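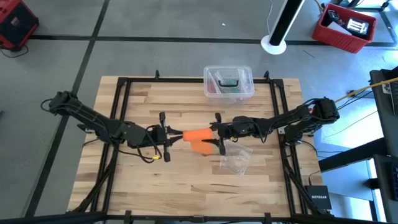

The Sarnance lab runs its teaching stations in one hall in Pretham, and the July visit gave us most of an afternoon at the two-arm bench. Rok Mladenović, who manages the recordings, put the target for the current set at 1,000 accepted episodes. The count stood at 818 when we came in. Both grippers working on one object is the case they want most of, as with the orange cylinder held between the two sets of fingers over the butcher-block top. A clear plastic bag was on the wood next to it, and clear film is hard on depth sensing – their policy trains on color images only, so the bag costs them little.

An episode is one attempt from start pose to release. The operator marks it good or bad on the spot, and a second person reviews the marks the next morning. Bad episodes are kept in a separate folder and left out of training. Mladenović gave the reject rate as 17 percent, mostly late grasps.
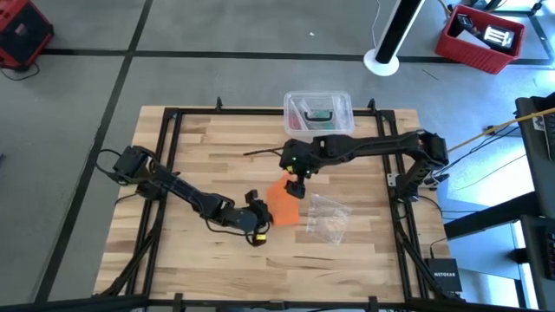 Start positions are varied by hand between episodes, and operators change over after an hour. The earlier Yordanov set was recorded by 3 people with nearly fixed starts, and the policy trained on it failed when the object was shifted or turned. I asked whether the new set would be released. Zoltosholm, the partner site, gets a copy first and will repeat the training on its own bench – no date was given for anything after that.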